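Hinulano Desktop Cell, Set-up Guide
Section 6: Preparing the table and recording hand demonstrations

This section applies to cells running the Evura head camera. Finish the camera calibration in Section 5 before you start. Allow 30 minutes for a first set-up.

6.1 Laying out the table

1. Switch the arm controller to HOLD and lock it. The arm must stay locked for all of Section 6.
2. Clear the work area and wipe the tabletop with a dry cloth.
3. Set out the task objects: folders, small plastic parts, a paper cup and the tape dispenser. Leave at least 2 inches between objects.
4. Put on the head camera. Tighten the rear strap until the camera does not shift when you nod.
5. Pick up the tape dispenser with both hands, one at each end, and hold it just above the table. Check the live view. Both hands and the full length of the dispenser must be visible.
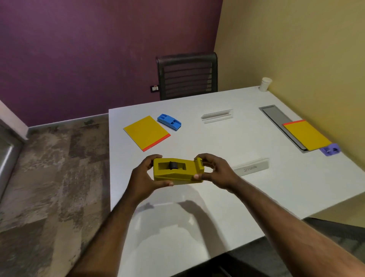 Figure 6-1. Two-handed hold on the tape dispenser.

6. If either hand is out of view, tilt the camera down one click and repeat step 5.

CAUTION: Keep fingertips clear of the cutting end of the dispenser.

NOTE: A shadow from the arms on the tabletop is acceptable. Glare that hides the outline of an object is not. Dim the overhead light and check again.

6.2 Recording

1. Press RECORD on the Nyberg logger and wait for the steady tone.
2. Rest both hands on the table for one second.
3. Move one object at a time, at normal working speed. Objects may be placed on a folder, beside it or near the wall side of the table.

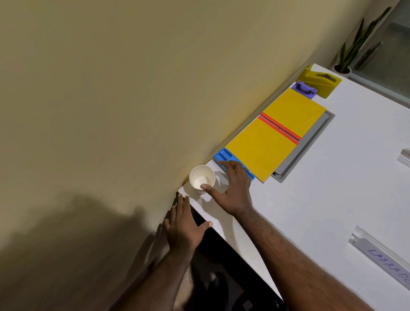
4. Release each object fully before reaching for the next. The logger splits the recording at each release, and a finger left in contact will join two moves into one.
5. Return both hands to the front edge and press STOP.
6. Enter the operator name and layout number. Use a new layout number whenever an object has been added, removed or swapped.

A policy update needs 16 accepted recordings per layout. Rejected recordings stay in the log and do not count.

6.3 If a recording is rejected

HANDS LOST: The camera has slipped. Go back to 6.1, step 4.
LOW CONTRAST: Change the light level. Do not change the exposure setting.
NO SPLIT: See 6.2, step 4.

If the same code comes up again after the correction, save the log and send it to Jintana Phromma at the Skendbridge service desk before recording any more.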